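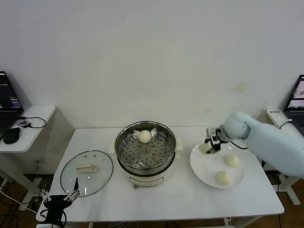 My aunt believed that a bun could tell when you were lying. She ran the lunch counter in Flendbridge for 21 years on that belief, and when she died the family divided up the belief along with the dishes. I got the plate, white and round, and none of the faith. So when my cousin called in May to say the buns at her place in Kos had started answering questions, I drove up mainly to be annoyed in person. She had the steamer set out on a white table with the glass lid lying beside it, and a bun near the back of the basket that she said had to be asked first.

"Asked what?" I said.

"Anything you already know the answer to. It warms them up."

I asked it if I owed her money. She watched the bun. I watched her.

"It says yes," she said.

I did owe her money, 100 dollars from the trip to Plokutby, but she knew that as well as the bun did. I pointed this out. She told me I had always been a hard person to feed.

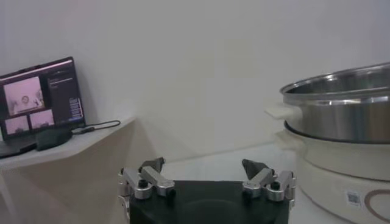 The Second Question

She wanted me to ask about the house in Stindivar. Our aunt had left it to the 2 of us without saying who should live there, and a man had offered 3000 just to have first refusal. My cousin wanted to keep it. I suspected the buns were going to want to keep it too. 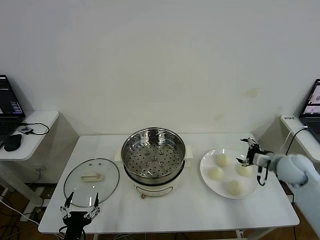

I have nothing against signs. I had a dream once that kept me off a ferry, and the ferry got in fine, and I still think about it. But a sign should cost the person reading it something, and my cousin's never did. She had moved all four buns to the plate by then and left the basket empty, for a clean answer, she said. The one that went back in first would speak for the house.

"Who picks which one goes first?" I asked.

"They do."

"With what?"

She sighed exactly the way our aunt used to sigh at men who asked for soup after two o'clock. I had not heard that sound since the funeral. It went through me and I didn't care for it, so I said the whole thing was rigged and went out to sit in the car.

I sat there long enough to work out what my half would pay for. A roof, mostly. Then I went back in.
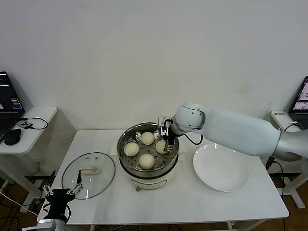

She hadn't waited for me. She was at the sink with her back turned, rinsing a cup, and she didn't say what the answer had been. I didn't ask her. I bent down to the steamer, feeling like a fool, and asked it quietly if she had ever really heard a word.

"What did it say?" she asked, over the water.

"It says you should sell," I told her.

She turned off the tap. "No, it doesn't," she said, and she got out two forks.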